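Residents' Services Forum
Posted Aug 27, 2024 by Ourania Fragkou

Thread: Laundering of fitted sheets and pillowcases in furnished rooms

O_Fragkou (Housekeeping Office)
Colleagues and residents are invited to comment on the proposed change to the linen schedule at Stergiou House. At present, fitted sheets and pillowcases are collected every 8 days. The proposal is to move to a collection every 21 days, with residents free to use the machines on the ground floor in the meantime. The change would apply to all furnished double rooms and would be reviewed in December. Comments on the type of linen supplied are also welcome.

C_Koutsoukos
I wish to record an objection. Twenty-one days is too long for a fitted sheet in daily use. The ground floor has 2 machines, and one of them has been out of order since the spring. Residents who work shifts already find it difficult to obtain a turn.

L_Somboon
I do not share that view. Many of us wash our own bedding in any case, and the present collection often takes place when we are out. My concern is with the sheets themselves. The grey ones supplied by Mumeck are thinner than the previous issue and do not stay smooth for long. 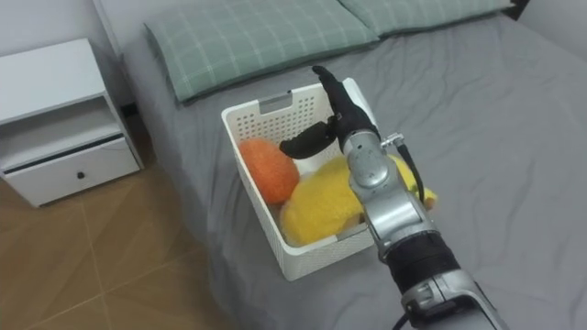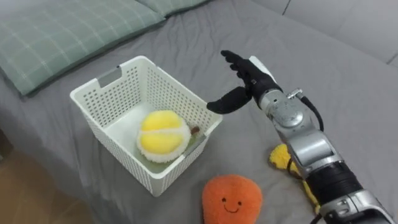
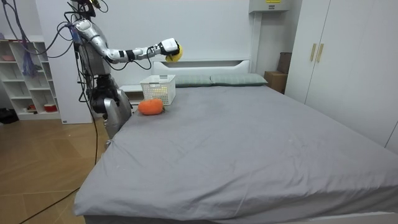
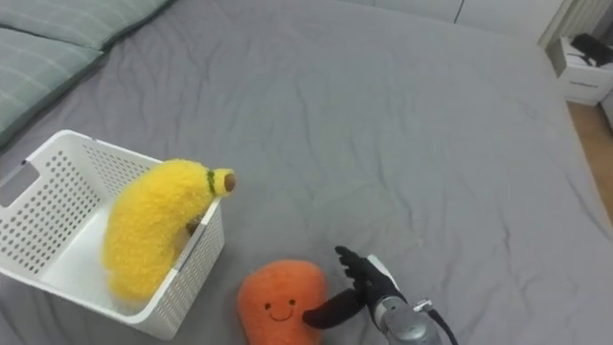 Stergiou House — Housekeeping and Linen Team

V_Palamarchuk
Thank you for these. The creasing is in my opinion a matter of drying. If the sheet is taken from the machine promptly and put on the bed while slightly damp, it will settle overnight. I have used the Mumeck sheets for over 2 years without complaint.

C_Koutsoukos
With respect, a resident should not be asked to sleep on a damp sheet. The elastic is also poor. Mine comes away at the corners by morning, and I have reported this to the desk.

F_Dekker
May I ask which size was ordered? The mattresses in the east wing were replaced with the Caris model, and these are deeper than the old ones. A sheet cut for the old mattress will pull at the corners whatever its quality.

O_Fragkou (Housekeeping Office)
The order was for 240 sheets in the standard depth. It was placed before the Caris mattresses were delivered. I shall ask Mumeck whether a deeper sheet can be supplied for the east wing.

L_Somboon
That would be welcome. I continue to support the longer interval, provided that pillowcases may be exchanged at the desk on request.

C_Koutsoukos
I could accept such an arrangement for pillowcases. My objection in respect of sheets stands — and the second machine should be repaired before any change is made.

O_Fragkou (Housekeeping Office)
Both points have been noted. The present schedule will remain in force until a reply has been received from Mumeck.

Recent threads
Quiet hours in the east wing
Joveck dryers: filter cleaning
Lost property held at the desk
Replacement of bedside lamps

This site uses cookies to keep you signed in. By continuing to use the forum you accept our cookie policy.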